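Setting Up the Two-Arm Table for Visitors

Section 4: Open day at Trelport

I wrote this part after our second June open day, when I finally stopped doing it all from memory. If you're running the Brerisik table for a crowd, go through it in order. You'll want 60 minutes before the doors open, and please don't try to squeeze it into 28 like I did the first time!

Before anyone arrives

1. Turn on the main power and let both arms finish their start-up. Keep your hands off the mat until they stop moving.

2. Check the cable on each arm. It should loop freely, with enough slack for the wrist to reach the far side of the table. If it's pulling tight anywhere, stop and fix that first.

3. Wipe the little camera lenses on the grippers with a dry cloth. Fingerprints are the number one cause of a bad morning (mine, usually).

4. Load job 44 from the menu. That's the snack job, and it's the one people like best. Job 28 is the dish job, which is fine for a small group but kind of slow with kids watching.

5. Set the speed to the visitor setting. You can go faster when it's only us in the room.

Note: The Furnton manual puts the speed setting on page 228. The menu has moved since that was printed, so look under Session instead.

Running the snack job

6. Put the basket near the middle of the mat and get your snacks ready. I like a mix of big bags and small packets, and the shinier and louder the colors, the more people lean in.

7. Tell everybody what's coming before you press Start. I just say "this arm's going to handle the snacks, keep an eye on the gripper" and then I hush up and let them watch.
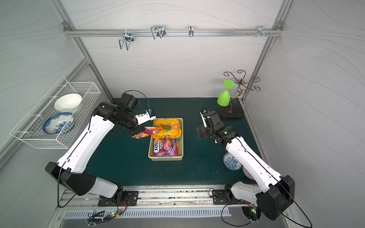
8. Stay by the stop button the whole time, even when somebody asks you a great question. You can answer it from there. I've gotten pretty good at talking over my shoulder.

9. If a packet slips, let the arm finish its move and go back to rest, then press Pause and put the packet back yourself. People love a drop, by the way. I got more questions after one dropped packet than in the whole hour before it.

Caution: Never reach in while an arm is moving, and don't let a visitor do it either. Pause isn't the same as Stop. If someone's hand goes over the mat, hit Stop.

Between groups

10. Empty the basket and look over the bags. Swap out any that have gotten crumpled, as the grippers have a harder time with those.

11. Press Home and wait for both arms to settle before you let the next group up to the table.

Note: If one arm won't go home, try it once more from the Voicu panel. If it still won't, end the session there and restart both arms together.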